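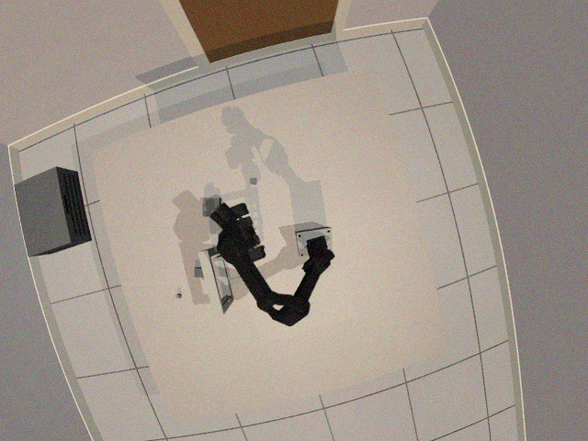 Recaler le modèle simulé du bras après une intervention sur l'embase

La procédure s'applique au poste Groltby, dans sa version simulée sous Ultulura. Elle est à dérouler après chaque démontage du bras réel : remplacement d'un joint, resserrage de la platine, changement de pince. Tant que le modèle n'a pas été recalé, les trajectoires calculées en simulation ne doivent pas être envoyées au contrôleur Dawber.

Prérequis

– Ultulura installé, scène du poste ouverte, physique en pause.
– Le relevé des butées fait sur le bras réel après remontage.
– Le fichier de cinématique en vigueur, copié dans un dossier de sauvegarde.
– Un accès en écriture au dépôt Nusau.

Compter 40 minutes pour un recalage complet, hors essais de saisie.

1. Placer la caméra de contrôle

Utiliser la vue de dessus. Le bras, le tapis et la porte du fond doivent être visibles en même temps. L'objectif simulé est un grand-angle : les joints du carrelage se courbent vers les bords de la pièce. Aucune mesure ne se prend donc à l'écran dans ces zones. Les cotes se lisent dans le panneau des transformations, jamais sur le rendu.

Les ombres portées peuvent rester actives pour le contrôle visuel. Elles s'étalent largement sur le tapis et se recouvrent par endroits, ce qui gêne la lecture des petits objets gris. En cas de doute sur un contour, couper les ombres, vérifier, puis les rétablir.

2. Vérifier la platine

La platine est le petit carré gris clair d'où part le bras. Elle porte quatre trous de fixation près des angles. Dans l'arbre de la scène, la sélectionner et contrôler les points suivants :

– le repère de la platine est confondu avec le repère « base » du bras ;
– l'axe Z est vertical, sans inclinaison résiduelle ;
– la platine est déclarée fixe par rapport au sol de la pièce.

Le tapis est un objet décoratif du point de vue de la physique, mais il possède une épaisseur de 2 mm. Si la platine a été posée sur le carrelage et non sur le tapis, toutes les hauteurs de saisie seront fausses de cette valeur. L'erreur est trop faible pour se voir à l'écran et suffit à faire frotter la pince sur le support.

3. Reporter les offsets articulaires

Ouvrir le fichier de cinématique. Pour chaque articulation, remplacer l'offset par la valeur issue du relevé des butées. Les angles sont en degrés dans le relevé et en radians dans le fichier. Ultulura n'émet aucun avertissement en cas de confusion.

Procéder de l'embase vers la pince, une articulation à la fois, en rechargeant le modèle entre deux modifications. Un offset erroné à l'embase se reporte sur toute la chaîne et masque les écarts suivants.

Après rechargement, comparer la pose du coude à celle du bras réel pour la même consigne. Sur ce modèle, le coude se replie fortement et le second segment repart vers le haut et la gauche de la vue. Si le coude se replie de l'autre côté, le signe de l'articulation est inversé : corriger le signe dans le fichier, ne pas compenser par l'offset.

4. Contrôler les volumes de collision

Afficher les enveloppes de collision du bras et des objets. Deux éléments demandent une attention particulière.

La boîte en verre. Elle est haute, transparente, et se trouve tout près du coude. Son enveloppe doit suivre les parois extérieures. Une enveloppe convexe calculée automatiquement convient tant que rien n'est déposé à l'intérieur ; dans le cas contraire, déclarer chaque paroi séparément. Faire varier lentement l'articulation d'embase et relever la distance minimale entre le segment et la boîte. En dessous de 7 mm, déplacer la boîte.

La pince. Elle est composée de plusieurs blocs empilés. Après un changement de pince, l'ancienne enveloppe reste souvent attachée au poignet. Supprimer l'ancienne avant d'importer la nouvelle.

L'armoire gris foncé placée contre le mur de gauche est hors de l'espace de travail. La laisser déclarée malgré tout : le planificateur s'en sert comme limite.

5. Essai d'approche

Prendre pour cible le petit bloc gris foncé proche du bout des doigts. Ne pas utiliser le petit cube gris à gauche de la boîte en verre pour le premier essai, car le trajet passe près des parois.

a. Amener la pince au-dessus du bloc, doigts ouverts.
b. Reprendre la simulation et attendre 500 pas de calcul, sans consigne.
c. Vérifier que le bras ne dérive pas. Une descente lente indique des masses mal reportées ou un gain trop faible à l'épaule.
d. Descendre par incréments jusqu'à la hauteur de saisie.
e. Fermer la pince et noter l'écart entre le centre du bloc et le plan médian des doigts.

Un écart identique dans plusieurs orientations du poignet vient de la pince. Un écart qui tourne avec l'embase vient de la platine – reprendre alors à l'étape 2.

6. Enregistrement

Enregistrer la scène et le fichier de cinématique dans le même dépôt Nusau, avec le relevé des butées en pièce jointe. Indiquer dans le commentaire la pièce démontée et l'articulation concernée. Le verrou d'envoi vers le contrôleur Dawber est levé par Imani Greenberg après relecture.

Défauts courants

Le bras tressaute à la reprise de la simulation : deux enveloppes se chevauchent, le plus souvent l'ancienne et la nouvelle pince.

Le bloc glisse entre les doigts : coefficient de frottement remis à sa valeur par défaut lors de l'import.

Le bras apparaît décalé d'un bloc par rapport à la platine : le repère « base » a été déplacé à la place de l'objet. Annuler, ne pas corriger à la main.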